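Golley Bowl Set - README

Read this before you open the archive. Read it again before you write to us asking why half the episodes have two operators listed.

What you have

The Golley Bowl Set is a collection of two-arm kitchen demonstrations recorded by remote control. A person sits at the Lakmont rig, holds one small lead arm in each hand, and the two big arms on the table copy whatever the person does, including the parts the person wishes they hadn't done. The set holds 509 episodes. Of those, 300 are marked clean, and the rest are marked something else, for which see "Labels" below.

All of it is dry goods work around a mixing bowl: putting grains in, getting grains out, taking lids off small tubs, putting the lids back, holding the bowl steady while the other arm does something foolish nearby. We started with more ambitious plans. There was a draft task list with an omelet on it. Gisela Ojeda crossed it out in February and wrote "rice" in the margin, and rice it has been.

Who made it

Gönül Oral built the lead arms and wrote the recorder. Gisela Ojeda wrote the task sheets and checked the labels. Both of them drove, and so did a rotating crew from the Denow office who were promised lunch. Operator numbers are in the metadata. Names are not, and please don't try to work out who operator 6 is. Operator 6 feels bad enough.

Folder layout

episodes/ has one folder per demonstration, numbered in recording order. The numbers have gaps. A gap means the recorder crashed before it wrote anything, and we decided that renumbering would break more scripts than it would please people.

Inside each episode folder:

head.mp4 - view from the head camera
joints.csv - joint positions for both follower arms, one row per time step
lead.csv - the same for the lead arms, which is what the operator's hands asked for
grip.csv - opening of each gripper, 0 for shut and 1 for wide open
notes.txt - whatever the operator typed afterward, unedited

The notes files are optional reading. Several say only "ugh." One is a fairly complete recipe for pilaf.

sheets/ has the task sheets as the operators saw them. Use the sheet text as the language instruction if you are training something that takes one. We tried writing tidier instructions after the fact and ended up with sentences no one would ever say to a kitchen helper, so those were dropped.

tools/ has the Cheon viewer, which plays an episode with the joint curves scrolling underneath. It runs on our machines. It may run on yours.

Tasks

Steady bowl. One gripper holds the rim while the other works in or over the bowl. Nearly every episode includes some of this, and operators got good at it in an afternoon. Then they got bored and started holding the bowl too hard, and you can see that in grip.csv if you know where to look.

Lid off, lid on. Small plastic tub, small plastic lid. Taking the lid off is a pinch and a lift. Putting it back on took up more of our lives than we would like to disclose. If your policy manages the second half, please write to us. We have questions.

Pour. Tub to bowl. The sheet says "pour slowly." The sheet was read at different speeds by different people.

Level. Nudge the bowl until the grains lie more or less flat. This was meant to be a rest task between hard ones. It has the highest number of episodes marked "odd," mainly through shaking.

How the driving works

The lead arms are lighter than the followers and have no force feedback. The operator can see contact but can't feel it, and everything strange about this data follows from that. People who can't feel a rim push until they see something move. Then they back off too far. Then they look over at whoever is sitting next to them, and lead.csv goes flat for a second or two. We left those pauses in. Trim them if you like, but be aware that some pauses are thinking and some are sulking, and we have found no reliable way of telling the two apart from joint angles.

Grippers are worked by a trigger on each handle. The trigger is springy. Half-closed is a hard position to keep, so operators tended to leave the gripper fully open until the last moment and then shut it all at once. Models trained on the set pick up this habit straight away. They also pick up a slight wrist wiggle before each grasp, which belongs to Gönül, who denies it.

In the episodes with two operators, each person drove one arm. It was supposed to be a stopgap for the week when one operator had a sore shoulder. The result was faster on lids and much worse on everything else, with a good deal of both arms politely waiting for the other to go first. We kept 42 of these. They carry the tag "duet" and we suggest leaving them out of your first training run and possibly your second.

Labels

clean - the task on the sheet was done and the operator didn't need a second try
retry - done, with at least one repeated attempt
odd - done in a way the sheet didn't have in mind
fail - not done

"Fail" is a judgment about the task. It says nothing about the data. Some of the most useful moments in the set are failures with a good recovery started too late. Please don't delete them on principle. The recorder stops when the operator presses the pedal, and some operators press the pedal the way other people slam a door, so the final few rows of a fail episode may be missing.

Labels were given by one person and checked by another. Where the two disagreed they talked it over, and where they still disagreed Gisela won.

Known problems

The head camera was bumped partway through collection and put back by eye. Episodes on either side of the bump are close but do not line up exactly. The calibration files are in tools/, with one for each side, named before and after. We considered better names.

The bowl is shiny. Depth estimates inside it are creative. If your method relies on depth, mask out the inner wall or prepare to learn about geometry that does not exist.

Grains are pale and the table is pale. A spilled grain is very hard to find in the video, and we did not label spills. Anyone planning a spill detector should look elsewhere, or bring a darker table.

The clock on the left arm's controller drifts. The recorder corrects for it, except in the first 20 episodes, where the recorder did not yet know. You can fix these with the script tools/shift_left.py. Run it once. Running it twice shifts them twice, as we can now report with confidence.

Views from the head camera 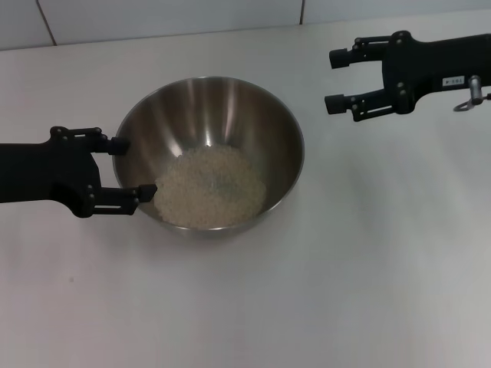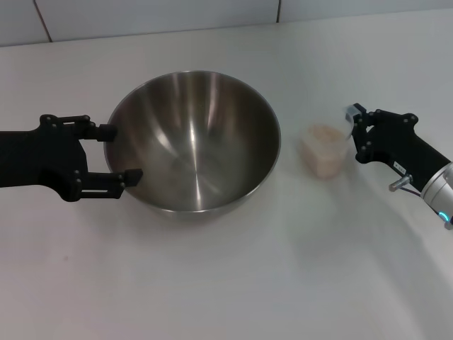
Baselines

We trained one small imitation model on the clean episodes only, and then on clean and retry together. The second did better at getting hold of the lid and noticeably worse at knowing when to quit. It would pinch, miss, pinch, miss, and go on in that fashion with what we can only call good cheer. Weights for both are in the archive under baselines/. They are there so you have something to beat, and you should find this comfortable.

Feed the model joint positions from joints.csv and use lead.csv as the action. Doing it the other way around will train without complaint and then do nothing at all on a real arm. We lost most of a morning to this and would like the time to have served a purpose.

If you collect your own episodes to add on, keep the sheet wording and tape down the bowl's starting spot. Ours was marked only in the task sheet, as "left of middle," and interpretations varied.

Use and sharing

Free for research and teaching. Mention the Golley Bowl Set by name if you publish with it. Don't repackage the notes files on their own; a couple of the operators have become shy about them, and the pilaf recipe is under separate negotiation.

Bug reports go to the tracker, with the episode number in the title. Reports titled "weird gripper thing" will be read last. Gönül handles the recorder and anything with a clock in it. Gisela handles labels, and should be approached after 11 a.m.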